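**Equipment review: Palard two-arm tabletop workstation, control software release 8**
Review date: 2025-12-12
Prepared by the Equipment Assessment Office, Daston Institute

The Palard workstation was acquired for sorting and hand-over exercises with small objects. This review covers its general performance and, at greater length, a fault in which one arm keeps its grip on an object after a release command has been sent. The fault affects our recommendation and should be read before any purchase or loan request is submitted.

## Summary of findings

The workstation is well built, accurate enough for teaching and light research, and easy to set up. Its handling of errors between the two arms is poor. During 600 scheduled cycles, the right gripper failed to open on 11 occasions. In 8 of those cases the operator console reported the task as complete.

Rating for general use: good. Rating for unattended use: not approved.

## Setup and test task

Installation took one working day, including calibration. The printed manual by Dresis, the distributor, is clear on mounting and wiring but gives one short paragraph to recovery after a fault. Staff relied on the online version, which is longer and better organized.

The test task used a plain white table, a shallow blue plastic tray and a small set of toys, including a pink pig. Each arm was to pick up one object, place it in the tray and withdraw. The left arm was programmed to wait until the right arm had cleared the tray. Light objects with rounded shapes were chosen so that a dropped or squeezed item would not damage the fingers.
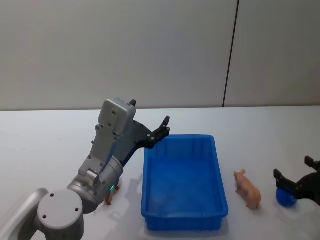 ## The release fault

The fault begins with an ordinary grasp. The right arm closes on its object, lifts it a short distance and then stops outside the tray. The release command appears in the log, but the fingers stay closed. The left arm, having received a "clear" message, moves to its position over the tray with its gripper open and waits for a confirmation that does not arrive.

From the console, this condition is hard to tell from a normal pause. The small green indicator on the left arm's wrist stays lit, and the software shows no warning for the right arm. An operator who looks only at the screen could reasonably conclude that the cycle has ended. The tray is empty and the object is still in the gripper, so a glance at the table is a more reliable check than the status page.

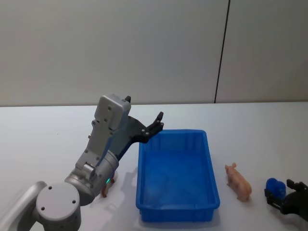

We consider the false "clear" message more serious than the failure to open. A gripper that holds on too long is a nuisance. A second arm that is told the space is free when it may not be is a collision risk, and also a risk to anyone who reaches in to remove the object by hand. No contact between the arms and no injury occurred during our tests, but the software did not prevent either.

Palard's support desk replied promptly. Its first suggestion, a lower grip force, made no difference. The second, a full power cycle after each fault, restored normal operation every time but added several minutes to the session. A software correction has been promised – no release date was given.

## Comparison with the Bianchini unit

The office also holds an older Bianchini two-arm unit. It is slower, louder and harder to program. It does, however, compare the commanded finger position with the measured one before passing control to the other arm, and it stops both arms if the two do not agree. Its counter stood at 1363 completed cycles at the last inspection, with no false completion on record. For classes in which students work close to the table, the older unit remains the better choice.

## Conditions of use

Until the correction has been installed and tested, the following apply to the Palard workstation:

- A trained operator must be present and must have a direct view of both grippers.
- The emergency stop is to be pressed before any hand enters the work area, even when the console shows "complete."
- Objects held after a failed release are to be removed only with power off and the arm supported.
- Each failed release is to be entered in the fault log with the cycle number and the console message.

Departments that already have a booking may keep it under these conditions. New bookings for demonstrations with visitors will be directed to the Bianchini unit. The rating will be reviewed after a further 600 cycles on the corrected software.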